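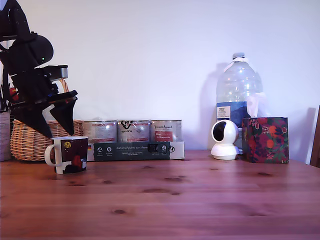 ## Break area table - monthly check, April

Site: Semness, ground floor. Form supplied by Grerex. Walked at 10 a.m.

- [x] **Mugs and cups.** Printed mug by the basket is standing upright on the table. Check the rim and handle for chips by hand before it goes back into use. Any chipped cup goes in the broken-ware bin, not the sink.
- [x] **Wicker basket.** Keep it for dry goods only. Run a hand along the handle for split ends, and tape or replace if it snags.
- [ ] **Canned food.** Three cans in a row against the wall. Dates still to be read and written on the stock sheet. Dented or swollen cans come off the table the same day.
- [ ] **Paper bags and boxes.** Keep at least 20 inches from the kettle outlet. Distance not measured this time - do it at the next walk.
- [x] **Table surface.** No cups within 7 inches of the front edge when the area is left.
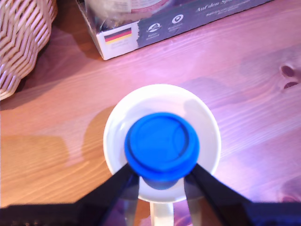
## Small items in cups

- [ ] **Lids.** Blue round lid inside a white cup. Take it out and store it with its container. Loose lids get missed when someone pours a hot drink.
- [ ] **Cup check.** Wash the cup after the lid is removed. Water at 60 °C or the dishwasher on the normal cycle.
- [x] **Lid drawer.** Opens and closes properly. Divider from Zorex fitted last month and holding.

## Follow-up

Two of the open items are quick and can be closed before lunch. The can dates need the stock sheet, currently in the Hodžić office - bring it down next time. Outlet cover by the kettle is still on order.

Result: pass with comments.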